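Teaching with two hands: a talk with Hanna Koval

Hanna Koval has worked on the hand data project at Coltema from its beginning. The idea of the method is simple to tell. A person takes a gripper in each hand and does an ordinary task, and the movement is recorded as training material for a robot arm. "We wanted to collect in a normal room, with normal furniture," she told me when we met on a Saturday.

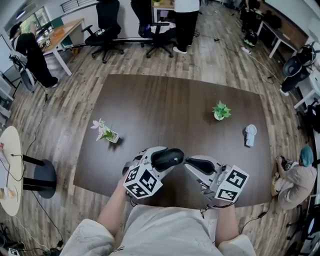
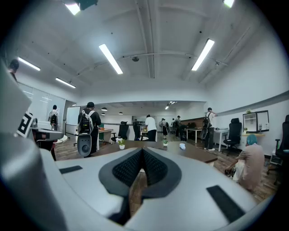

According to Nisha Tomar, the normal room is also the difficult part, and she would have liked the first tests to use one table and one object only. Koval knows this opinion well. "Nisha is right that the early results were weak," she said. "With 30 recordings of one task, the policy learned the place of the plant on the table and nothing more. We moved the plant a little and it failed."

The team then changed the plan. They stopped repeating the same task in the same position, and after every 6 recordings they now put the objects in new places. The total stayed at about 200 recordings.

"I expected that we need much more data," Koval said. "But the variety was more important for us than the amount. The arm now finds the object also when it stands near the side of the table."

I asked what still goes wrong. She answered quickly: thin things, and things that fall over easily. The people who record also have different habits. Some move fast and correct at the end, others go slowly the whole way, and the model tries to do both - then the arm hesitates above the object.

For this she has no good answer yet. In December they will compare 2 ways of sorting the recordings by speed before training. "Maybe it helps, maybe we only lose data," she said. "I will write to you when I know."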